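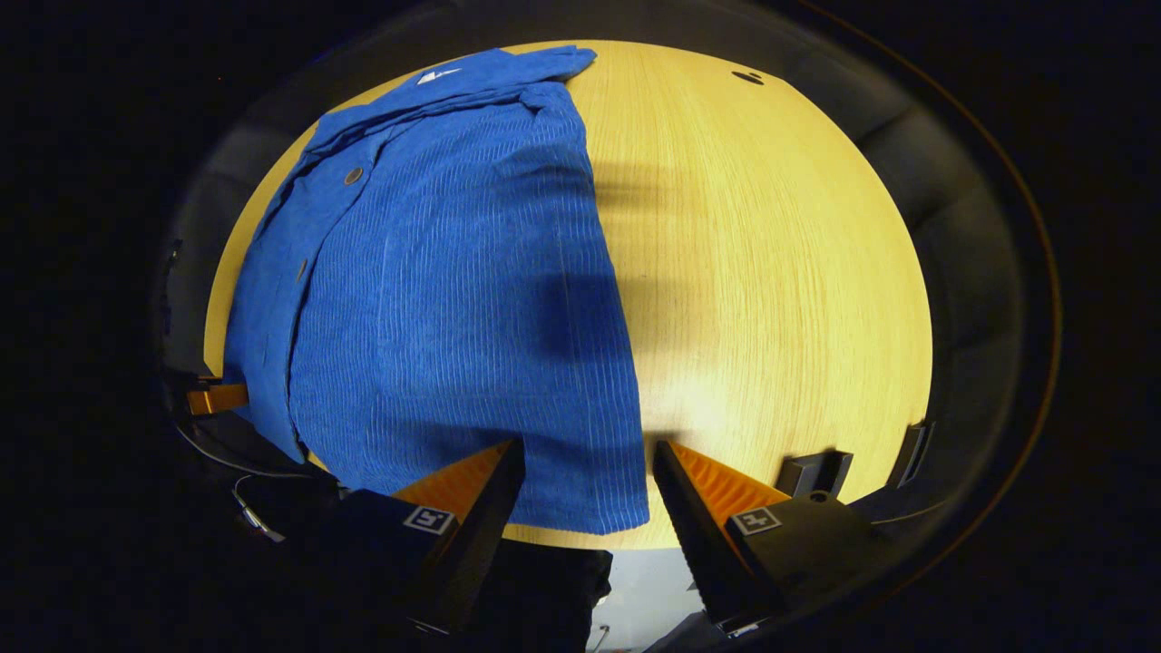
Photo: Erhan Dursun / Atutis

Clothing resale shop Atutis will open a second location in Vorkton in March, taking over the former Flakico shoe store on the main street, the company confirmed.

The new shop will sell secondhand shirts, coats and children's clothes, and will run a repair counter at the back. Owner Yesenia Espinoza signed a seven-year lease on the building after talks with the landlord that began last summer.

"We ran out of room at the first place," Espinoza said. "People were bringing in good shirts and we had to turn them away. Corduroy, denim, wool, all of it. I don't like sending people home with a bag they just carried in."

The repair counter will be run by Saraç, a tailoring business that has handled alterations for Atutis for two years. It will replace buttons, fix hems and patch elbows. Customers can bring in clothes bought anywhere, and simple jobs will be done while they wait.

Sellers will be paid in cash or store credit, with credit worth slightly more. Clothes must be washed before they are brought in. The shop will not take underwear, swimwear or anything with a broken zipper, although Espinoza said that last rule may change once the repair counter is up and running.

The Flakico store closed last year and the space has been on the market since then. Plans filed with the town call for new lighting, a wider front door and a ramp on the parking lot side. The sales floor will stay the same size. Work on the door has already started, and the sidewalk in front is narrowed to one lane for foot traffic until it is finished.

Atutis expects to hire 16 people, most of them part time. Applications are being taken at the existing shop, which will stay open with its current hours.

The company took in 404 coats during its winter drive, Espinoza said, and those left unsold will go on the racks at the new location when it opens. Doors will open at 10 a.m. on the first day, and sellers will be seen from noon.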